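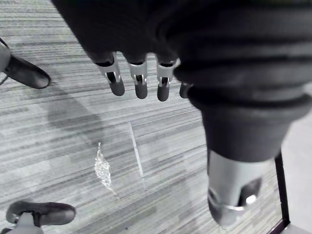 The gray striped carpet, laid in June.

Henryk Ostrowski has 379 square feet in Garnwood and no laundry room. The washer is in the basement of his building, 21 steps down, and everything he owns goes up and down those steps in a basket.

He moved in with two tall hampers from his last place. Both are gone. A hamper holds two weeks of clothes, he says, and two weeks of clothes takes a whole evening to fold. He now washes small loads every few days and puts them away the same night.

The carpet was the biggest expense. Ostrowski paid $2,000 for it, fitted, from a shop on Szczepańska. He wanted stripes because the old plain carpet showed every piece of lint. Gray hides most of it, though dark socks are easy to lose.

Sorting happens on the floor. There is no table in the apartment large enough, and the bed is too soft to fold on. He sets the basket down, works through what is in it and stacks the finished pieces to one side.

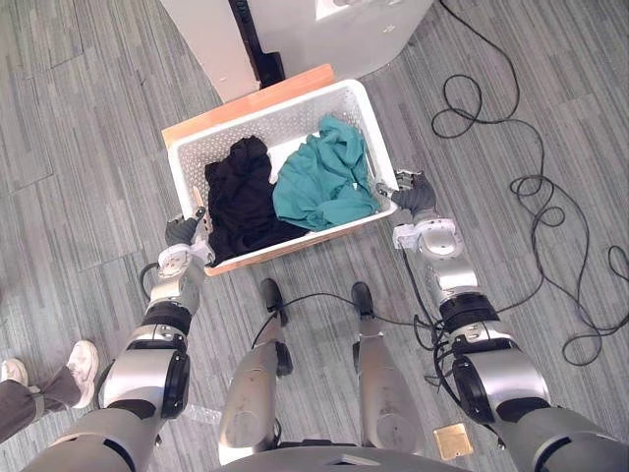 A basket with holes in the walls is worth looking for. Air gets through to the clothes, and lint shakes out easily. White plastic can be wiped clean with dish soap. Rounded corners are easier on sleeves and on door frames.

Zdzisław Nowicki, who ran the linen room at a hotel in Skomeldale until he retired, recommends keeping each load to a few pieces when space is short. Dark cotton should be folded first, he says, as it holds creases longest. Knits can wait. Shirts left bunched up overnight will need an iron.

Ostrowski does not own an iron. He smooths each shirt flat with his hands, folds the sleeves in and then folds the body in thirds. The stacks go on a narrow Umura shelf beside the door, tops above and pants below. Towels live in the bathroom.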